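Mandent is a method for teaching robots two-handed kitchen tasks from demonstrations recorded with hand-held grippers. It was developed at the Altness laboratory and first released in March 2024. A revised report followed on 5 April 2024.

In Mandent, a person holds one gripper in each hand and performs the task directly, with no robot present. Each gripper carries its own camera, and the two recordings are lined up in time before training. The learned policy predicts the motion of both hands together – earlier work at Altness had trained a separate policy for each hand.

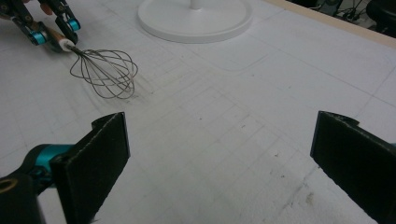
Tasks and objects

The demonstrations use ordinary utensils on a white tabletop. One gripper may hold a tool, such as a wire whisk gripped by its wooden handle, while the other stays open and free. The published set covers 16 tasks, with 45 demonstrations for each.

Results

On the whisk handover task, the joint policy succeeded in 84 percent of trials. The separate policies, trained on the same recordings, reached 23 percent. Most failures came from the receiving hand closing too early. The Salgado benchmark was not used, as it has no handover tasks.

See also

Greltska (dataset)
Imitation learning
Bimanual manipulation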